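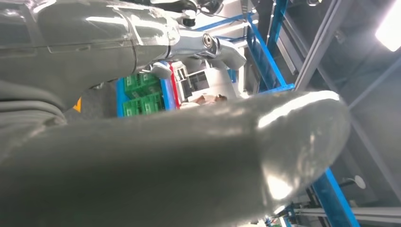

Home | Guides | Downloads | Release notes | Contact

Section 7. Recording a wrist-camera session

Follow this section for every recording session that feeds the occlusion study. It assumes the arm has been powered up and homed as described in Section 2, and that the Codness recorder is already talking to the wrist camera.

The study compares two policies trained on the same demonstrations. One sees the full wrist image. The other sees the wrist image with the robot's own body masked out. Both need recordings in which the arm gets in its own way, so do not pick poses that give the cleanest view.

7.1 Before you start

1. Clear the work zone. The zone is the rectangle marked in yellow tape on the carpet.
2. Check that the tape lies flat. Replace any strip that has lifted.
3. Wipe the camera lens with a dry cloth. Do not polish the arm covers. Glare on the covers is part of the data.
4. Turn on all the overhead lights and leave them on until the session is closed.
5. Open Stumen and load the mask template for the arm you are using.

CAUTION: Keep people out of reach of the arm while the drives are on. People farther back in the room may stay, but tell them the camera is recording.

7.2 Recording the reference poses

1. Set the arm to slow mode.
2. Move the gripper to the raised start pose and press Record.
3. Hold still until the recorder shows 200 frames.
4. Lower the gripper into the taped zone with the fingers open. Stop just above the carpet. 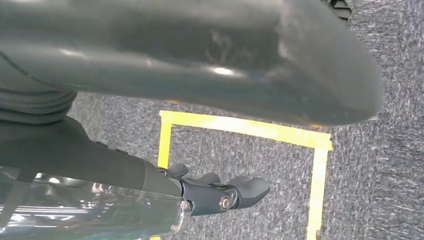
5. Check the live view. At least one strip of tape must be in sight. If there is none, raise the wrist a little and try again.
6. Hold for another 200 frames, then press Mark.
7. Return to the start pose along the same path.

NOTE: Do not let the finger pads touch the floor. Contact shifts the wrist reading, and the whole take has to be thrown out.

CAUTION: Watch any clear cover fitted under the forearm when working this low. Stop the arm if the cover comes near the carpet.

7.3 Checking the mask

1. In Stumen, open the take and turn on the overlay.
2. Step through both holds. The overlay should cover the forearm, the gripper and any other part of the robot in view.
3. Look closely at shiny areas. Bright reflections are often left out of the mask. Fill them in by hand.
4. Leave clear plastic unmasked unless the carpet behind it can't be made out.
5. Save the mask under the same name as the take.

7.4 What to expect

Our first set held 393 takes. The masked policy did better at stopping inside the tape when the arm pose was new to it. On poses it had been trained on, we saw no difference we would rely on. Masks with missing highlights wiped out most of the gain, so allow time for 7.3.

We have not tested this on the Lecomte arm, which has matte covers. Results from that arm should be kept in a separate folder and not pooled with these.

7.5 Closing the session

1. Park the arm and switch off the drives.
2. Copy the takes and masks to the Ladotent server.
3. Write the arm, the camera exposure and any rejected takes in the session log.

If the copy fails, leave the files on the recorder and see Section 9.

This site uses cookies to remember your language and page settings. Accept | Manage cookies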